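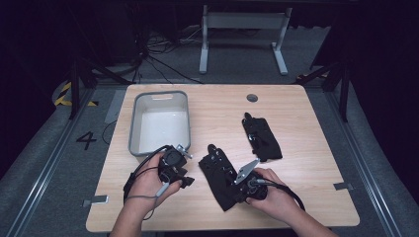
Table top in light wood finish with rear cable grommet

Bestulside Work Table
Wisulach Furniture for Shared Workspaces

The Bestulside is a general-purpose work table for offices, libraries, training rooms and study areas. It is supplied as a single unit or in matched sets, and may be used alone or placed in rows. The front corners of the top are rounded.

Cable access
A round grommet near the back edge allows power and data cords to pass below the work surface. Customers who do not require cable access may order the top without an opening – please state this on the order form, as the opening cannot be filled later.

Ordering information
Item number: 594
Finish: light wood
Assembly: required, tools included
Minimum order: one table
Lead time: 9 weeks for orders of up to 200 tables

Orders above 200 tables are scheduled individually. For projects of 1000 tables or more, delivery may be arranged in stages by building or by floor.

Related products
The Shih cable tray attaches to the underside of the table and holds power strips and excess cord. The Ferkura privacy panel is fitted along the back edge and does not obstruct the grommet. Both are sold separately.

Care
Wipe the surface with a soft, damp cloth and dry it promptly. Abrasive pads, bleach and solvent cleaners should not be used. Hot items should be placed on a mat.

Delivery and returns
Deliveries are made to the ground floor unless other terms have been agreed in writing. Damage must be reported before assembly begins. Unassembled tables may be returned in their original packaging – tables ordered without a grommet are made to order and are not returnable.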